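메일링리스트 > 차와 다과 모임 > 2018년 5월

목록 이전글 다음글 답장 검색

제목: Re: 탕비실 쟁반 정리, 다들 어떻게 하세요?

Jovita 님 글 읽고 반가워서 바로 답장 써요!

> Jovita Hinojosa 님이 쓴 글:
> 저희 Gistenum 사무실은 티백이랑 설탕을 바구니 하나에
> 다 쏟아 놓고 써요. 3월에 티백 500개를 한꺼번에 샀더니
> 이제 뭐가 어디 있는지 모르겠어요. 쟁반에 줄 맞춰 놓는
> 분 계시면 순서 좀 알려 주세요. 커피부터? 차부터?

저는 무조건 차부터요. Addo 2층 탕비실에서 쓰는 방법인데, 일단 티백을 한쪽에 다 꺼내 놓고 하나씩 손으로 펴요. McCoy 티백은 꼬리표랑 실이 자꾸 옆으로 삐져나와서 그냥 놓으면 줄이 금방 흐트러지거든요. 컵은 왼쪽 구석으로 밀어 두면 되고요 (마시던 차도 그냥 거기 둡니다 ㅎㅎ).

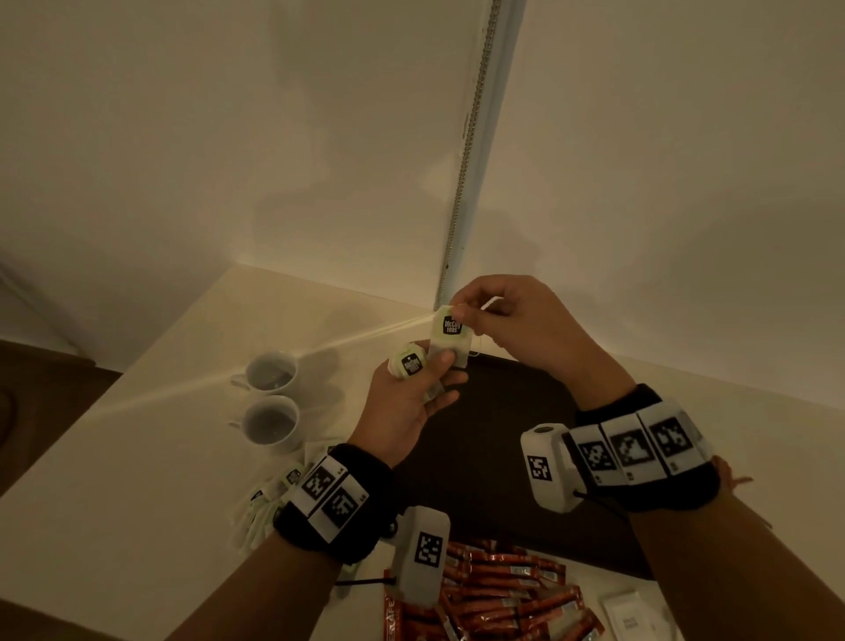
제85호

티백 줄은 조금씩 겹쳐서 놓으세요. 위쪽 끝에서 시작해서 몸 쪽으로 내려오면 로고가 다 보여서 고르기 편해요. 그다음이 커피예요. 네스카페 스틱은 주황빛 도는 빨간색이라 티백 바로 옆 가운데에 한 줄로 세우면 경계가 확 살아나요! 설탕은 맨 나중에 한 움큼씩 모아 쥐고 쟁반 아래쪽부터 넣습니다. 낱개로 넣다가는 점심시간 다 가요.

나무 스틱은 아직도 고민이에요. 쟁반 오른쪽에 넣자니 설탕 자리가 좁아지고, 컵에 꽂자니 컵이 모자라고... Amerley 님은 Zandano에서 산 긴 통에 세워 둔다고 하셨던 것 같은데, 그 통 아직 파나요?

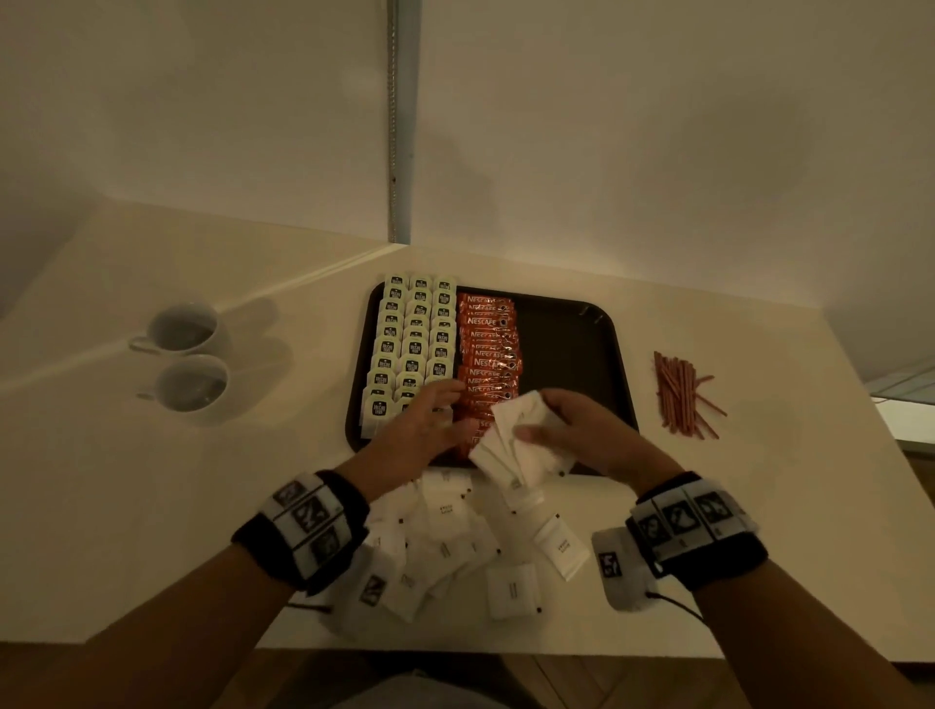

티백, 커피, 그리고 설탕 넣는 중

참, 쟁반은 어두운색을 추천해요. 흰 봉지가 잘 보여서 뭐가 떨어져 가는지 지나가면서도 알 수 있어요. 예전에 쓰던 Tinirier 흰 쟁반은 설탕이 있는지 없는지 허리를 숙여야 보였어요. 쟁반 크기는 꼭 재 보고 사시고요, 저는 안 재고 샀다가 한 번 바꿨답니다.

Jovita 님도 정리하시면 사진 올려 주세요. 스틱 보관 아이디어는 누구든 환영입니다~

Akosua Atinga 드림

문의: 목록 관리자 Gebhard Steiner | © 차와 다과 모임 | 맨 위로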